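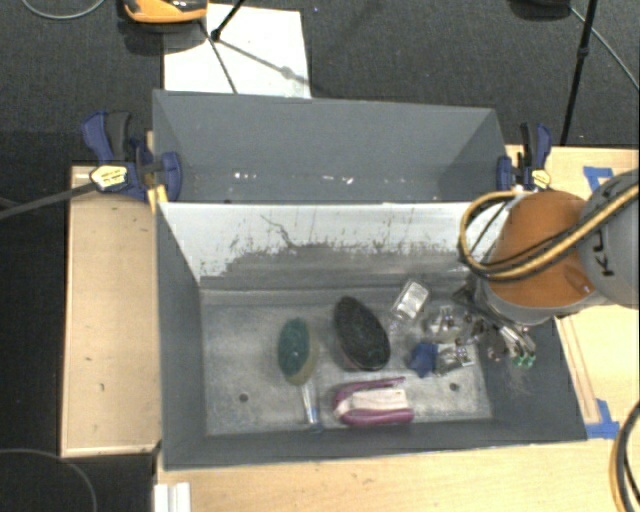
3.2 Sample and duration model

The register extract covers all recorded moves out of the parental home in Clalwood and Puvham over a period of six years. Persons enter the risk set in the month of their eighteenth birthday and leave it at the first change of address, at death or at age 25, whichever comes first. After removing records with missing birth months, 453 spells remain. Spells still open at the end of the period are treated as right-censored.

We estimate a mixed proportional hazard model with a piecewise constant baseline. The baseline has four intervals, with cut points chosen so that each holds a similar number of exits. Unobserved heterogeneity enters as a gamma-distributed term, assumed independent of the covariates at entry. Parental income and number of siblings are measured at entry and held fixed; enrolment status varies by month.

We also estimate survivor functions by town. The curves lie close together up to age 20 and then separate, with later departure in Puvham. Part of the gap may reflect the Boyer tenancy scheme, which was open to Clalwood residents only. Leaving out the tenants concerned changes the town coefficient little, but widens its confidence interval.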